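Hands at Work: Can Machines Do the Chores Yet?

By Capucine Cordier

This gallery belongs to our August feature on household and shop-floor jobs. We asked people in Clandstead which chores they would hand over to a machine first. Folding laundry came out on top, then unloading the dishwasher, then sweeping up at closing time. Dunne, the hardware store on the main street, wanted help putting small parts back in the right bins.

The short answer is that machines can do parts of these jobs, slowly, and usually with a person close by. Wheels and arms have been good enough for years. Hands are the hard part. A person picking up a wet glass changes grip without thinking about it, and a machine has to be built and taught to do the same.

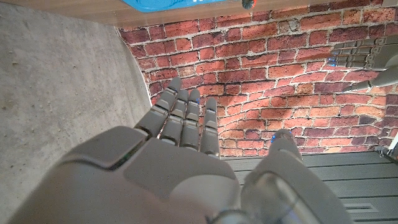

Two grey robotic hands against a red brick wall. The near one has four jointed fingers and a thumb set apart from them, with a small blue light at the thumb's tip.

A thumb that stands away from the fingers matters for most housework. Without it you can push a mug along a counter or hook a bag by its handle, but you can't hold a peg open or turn a jar lid. Two hands matter as well. Try folding a fitted sheet with one.

Netance, a small firm that tests grippers for shops and warehouses, keeps a list of 40 everyday tasks and scores every hand against it. The best result so far is seven tasks finished without help. Picking up a full paint tin was one of them. Peeling a price sticker off a shelf was not, and neither was tying a garbage bag.

Speed is the other problem. In a trial at the Wolitz laundry, a two-handed machine folded 40 tea towels in 256 minutes. The staff there fold 200 in a morning and answer the phone while they do it. The manager said she would still take one for the night shift if the price came down, as long as it could be left alone with the lights off.

Readers who have tried a machine at home or in the shop are welcome to send us their own pictures, along with the name of the chore and how long it took.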